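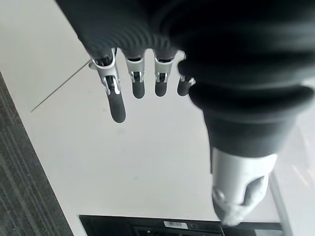
Photo: Marjatta Savolainen

Section 2. The worktop, the sink and the dishwasher

Read this section before you put anything down on the worktop, including this manual. The Iltine kitchen arrives clean and white, and it is your job to keep it that way for as long as your household allows.

You will need: a soft cloth, washing-up liquid, a bucket, a torch, an old towel and the bag of fittings marked Urard. The bag also contains one spare washer. Everyone loses it. Put it in a drawer now.

First wipe of the worktop

1. Peel off the protective film, starting at a corner. It will come away in one satisfying sheet or in strips the width of a shoelace. Both are normal.

2. Wash the surface with warm water and a small squirt of washing-up liquid, then go over it with clean water and dry it.

3. Look along the surface with the light behind it. Smears show up far better from the side than from above, as you'll find out when your mother-in-law sits down.

4. Leave it bare overnight. The sealant at the wall end is still curing and doesn't want a bread bin leaning on it.

CAUTION: Do not use scouring powder, wire wool or the green side of the sponge. The green side of the sponge has ended more worktops than hot pans have.

NOTE: Tea, beetroot and turmeric should be wiped up straight away. If you are reading this on Saturday and the curry was on Friday, go to Stains, at the back.

Checking the sink

The sink is a stainless steel double with two basins, set into the counter and fed by a single tap. In the open-leg version there is no cupboard below it, so the pipes and hoses stay on show. The catalogue calls this "airy". It does make leaks easy to spot, and you should take advantage of that before you get round to hanging a curtain.

5. Spread the towel on the floor under the sink and put the bucket on top of it.

6. Fill both basins halfway. Pull both plugs together.

7. Shine the torch on each joint while the water goes down. Run a dry finger round the underside of every nut. A wet finger means a quarter turn more, by hand.

8. Repeat with hot water. Plastic nuts that behave perfectly in the cold sometimes change their minds.

CAUTION: Hand-tight means hand-tight. A wrench will stop the drip today and split the nut in December, when the plumber is in Tenerife.

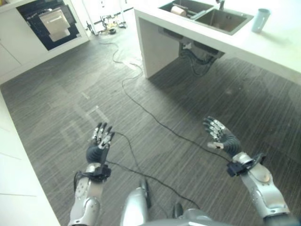 Fig. 2. Open-leg version with double sink; built-in dishwasher in its own cabinet.

NOTE: Keep the hoses clear of the floor. If one sags, use the Prolgate clips supplied, and don't pull them so tight that the hose kinks.

The dishwasher

The dishwasher sits in its own white cabinet, away from the sink counter. Its steel front is heavier than the door of a freestanding machine, so the springs need setting before the first load.

9. Open the door halfway and let go. It should stay where you left it. If it drops, tighten both springs by the same amount. If it creeps upwards, slacken them.

10. Open it fully and check that it clears the floor and anything you have decided to keep in front of it.

11. Fill the salt container and the rinse aid, in that order. Mop up the salt you spilled. You will have spilled some.

12. Run the shortest programme empty. It takes 57 minutes, which tells you something about the others.

CAUTION: Never stand or sit on the open door. Small children and one of our own fitters have tried it.

NOTE: When the programme has finished, leave the door slightly open so the steam can get out. Shut it again before you walk past in the dark.

The floor

The floor in the show kitchen is a dark grey wood-grain. It hides crumbs quite well and flour not at all. Sweep before you mop, use a mop that has been properly wrung out, and don't trail leads across the route between the sink and the dishwasher if you'll be carrying plates.

Spare parts

Washers, clips and door springs can be ordered from Hashmi under kit number 2309. Ask for Daniyal Awan, and have the label from inside the dishwasher door to hand. He will want the long number, the one that is always half covered by the hinge.

Continue to Section 3, Drawers and runners.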